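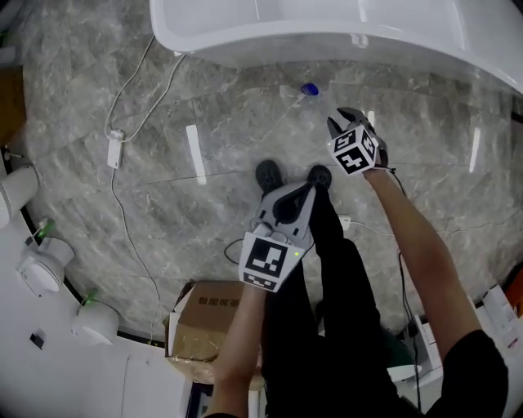
Una persona sostiene las dos pinzas de mano sobre el suelo de mármol, con una botella de plástico tumbada más adelante. Foto: Jangate.

Jangate abre en Wulham un programa para enseñar tareas a los robots con las propias manos

WULHAM, marzo. Jangate, empresa dedicada a la automatización de servicios en edificios, tiene la alegría de anunciar la puesta en marcha de Mapplebeck, un programa con el que quienes conocen de verdad un oficio podrán mostrárselo a un robot haciéndolo ellos mismos, pinza en mano y a su propio ritmo. El programa arranca con 8 tareas cotidianas de recogida y orden, de esas que cualquiera hace en casa o en la oficina sin pararse a pensarlas, y que sin embargo llevan años dando quebraderos de cabeza a los equipos de programación.

La forma de trabajar es sencilla de contar, aunque haya costado lo suyo ponerla a punto. La persona toma una pinza en cada mano y realiza la tarea como la haría cualquier día: se acerca al objeto, lo agarra, lo levanta y lo deja en su sitio. Cada pinza lleva un cubo blanco con marcadores impresos en negro, que permite seguir su posición y su giro durante toda la demostración. Con esos recorridos se entrena después el modelo que moverá los brazos del robot.

«Llevábamos mucho tiempo pidiendo a la gente que nos explicara con palabras cómo recoge una botella del suelo, y las explicaciones, con todo el cariño, no nos servían de gran cosa», comenta Mingxuan Tian, responsable del programa. «Desde que les damos las pinzas y les dejamos hacer, en una mañana aprendemos más que antes en un mes. Hay quien la coge por el tapón, hay quien la gira primero, ¡y todas esas maneras nos interesan!».

Durante la fase de preparación, 56 personas han grabado 900 demostraciones en vestíbulos, salas de descanso y zonas de mostrador. Jangate ha querido trabajar en espacios reales, con sus suelos brillantes, sus reflejos y sus cables, en lugar de montar un decorado de laboratorio. Los objetos transparentes sobre superficies pulidas ocupan un capítulo aparte del programa, y el equipo les tiene ya, por qué no decirlo, bastante respeto.

Para las tareas en las que conviene que sea el propio robot quien esté delante del objeto, Mapplebeck se completa con Flasitz, un puesto de control remoto desde el que una persona guía los brazos a distancia y corrige los movimientos que no han salido bien. Las correcciones se guardan junto a las demostraciones manuales y entran en la siguiente ronda de entrenamiento.

Las sesiones abiertas comienzan este mismo mes en la sede de Jangate en Wulham, a las diez de la mañana. Duran 60 minutos, incluyen un rato de práctica con las pinzas y no requieren experiencia previa. Las personas y entidades interesadas pueden pedir plaza en la recepción de la sede o a través del formulario del programa, en la página web de la empresa.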